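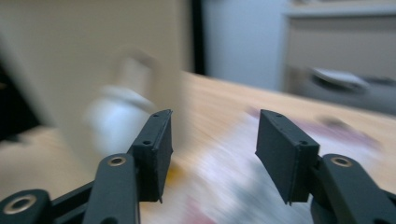 Conheci a Marama Bright numa feira de ciências em que eu só tinha entrado para fugir da chuva, e saí de lá com o número dela e a promessa de uma visita ao clube de robótica da escola Swanepoel. Demorei até outubro para cumprir, mas cumpri! Cheguei às quatro e pouco da tarde, na hora em que os alunos largam as mochilas num canto e começam a discutir de quem é a vez.

A vez, no caso, é de segurar a Pronen. É assim que eles chamam a garra de mão que o clube vem desenvolvendo desde o começo do ano letivo: dois dedos escuros, articulados, com uma câmera montada por cima, que a pessoa segura e usa como se fosse a própria mão. A ideia é gravar gente fazendo tarefas comuns e depois treinar um braço robótico com essas gravações, para a competição de Vavudholm.

"No primeiro mês eu achei que a gente ia passar o tempo todo programando", me contou a Marama, que orienta o grupo e dá aula de física de manhã. "Aí virou um clube de pegar coisas e largar coisas. E eles adoram! Tem aluno que chega cedo para treinar a mão."

Perguntei quantas gravações já tinham. Ela chamou a Tuva Fjeld, dezesseis anos, dona da planilha (e de opiniões muito firmes sobre a planilha). "São 1.205 válidas", respondeu a Tuva sem consultar nada. "Mais 188 que eu joguei fora." E por que jogou fora? "Movimento rápido demais, quase sempre. A pessoa se empolga, vira o pulso de uma vez e a imagem borra inteira. Eu aviso, mas quem está segurando se acha ótimo."

O Roald Hägglund, que estava ouvindo do outro lado da sala, gritou que metade das descartadas era dele e que ele não se arrependia de nenhuma. Fui conversar com ele depois. É o responsável pela mecânica e fala das peças com um carinho que eu só tinha visto em gente que cria passarinho. Ele me explicou as buchas cor de latão nas articulações, as pontas retangulares presas com parafuso, e a confusão que foi acertar o ângulo dos dedos. "A primeira versão fechava torta. Você pegava um lápis e ele girava, saía voando. A gente refez as pontas umas cinco vezes, e na quinta eu já sonhava com aquilo."

Eu quis saber se dava para eu experimentar. Dava, claro, mas com regulamento: antes de cada série, a pessoa tem que apontar a garra para a mesa, abrir bem os dedos e esperar a Tuva dizer "vai". 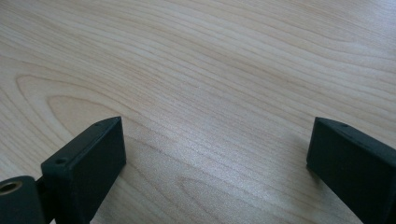 "Todo mundo quer pular essa parte", disse a Tuva, de prancheta na mão, "e depois vem me perguntar por que o programa não sabe onde a tarefa começa". Fiz direitinho. Mesmo assim, minha primeira tentativa entrou para a pilha das borradas, e confesso que fiquei um tanto ofendida!

O programa em questão se chama Clustska e é obra da Beathag Urquhart, a mais quieta do grupo. Ele separa as gravações por tipo de movimento, e ela levou as férias inteiras escrevendo a primeira versão. "Ele ainda confunde empurrar com arrastar", admitiu. "Para mim também é meio parecido, então não brigo muito com ele." Quando perguntei o que ela queria estudar depois, deu de ombros e falou em veterinária. A Marama, ao lado, fez uma cara de quem já ouviu aquilo e ainda não desistiu.

Para a competição eles precisam chegar a cerca de 1.610 gravações, pelas contas da Marama, e o prazo está apertado. A Tuva já montou uma escala com turnos de vinte minutos, porque depois disso o braço cansa e o pulso começa a tremer. O Roald quer trocar as pontas mais uma vez. A Tuva quer que ele não encoste em nada até terminarem. Deixei os dois discutindo isso e fui pegar meu casaco.

Na porta a Marama ainda me perguntou se eu voltava na semana seguinte, que estava faltando gente para o turno das cinco. Eu disse que sim, desde que alguém me ensinasse a virar o pulso devagar.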